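Packing a Mixed Box - speaker notes
Helholm shared office, 31 seats set out

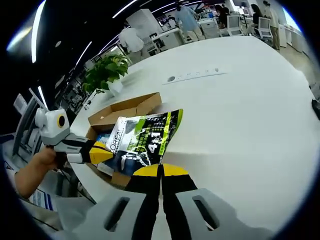
OPENING (3 minutes)

Hello everybody, and thanks for coming! Start with the box. Plain brown cardboard, flaps up, on a big white table with a plant behind it. I love this stage of packing, when you can still change your mind about everything.

Point out the black-and-green pouch, the one with L'OREAL and "4in1" on it. It's a soft pack going in with a blue-and-white package, and mixes like that are what we deal with all the time at Tillman.

(Pause. Ask who has opened a parcel and found a squashed pouch at the bottom. Wait for hands.)

WHERE THE POUCH GOES

Pouches are wonderful to pack - they bend, they fill odd gaps, they hardly ever rattle. But they hate corners! Put the stiff things down first, flat sides against the walls of the box, then bring the pouch in. Cap or seam facing up if you can manage it.

Tell the Irau story: 9 orders, every one with a refill pouch, and 8 arrived perfect. The last had a pouch jammed under a jar lid. Shampoo all over the packing slip. (People laugh at this one, give them a second.)

THE TABLE

Say how much I like a big table. You want space for the box, the paperwork off to one side, and your elbows. We packed on a narrow shelf at Flollier all through February and I was forever picking things up off the floor.

Power set into the tabletop is a treat too, with no cord trailing over the edge to catch a flap.

CLOSING THE FLAPS

Short flaps first, then long. Press gently with an open hand. If the middle bulges, open it up and move the pouch - please don't lean on it! One strip of tape down the center, a bit over each end.

Questions until 3:30. Spare boxes are by the door, so come and have a go.

8 shares | 3 comments
Contact Helholm | Back to top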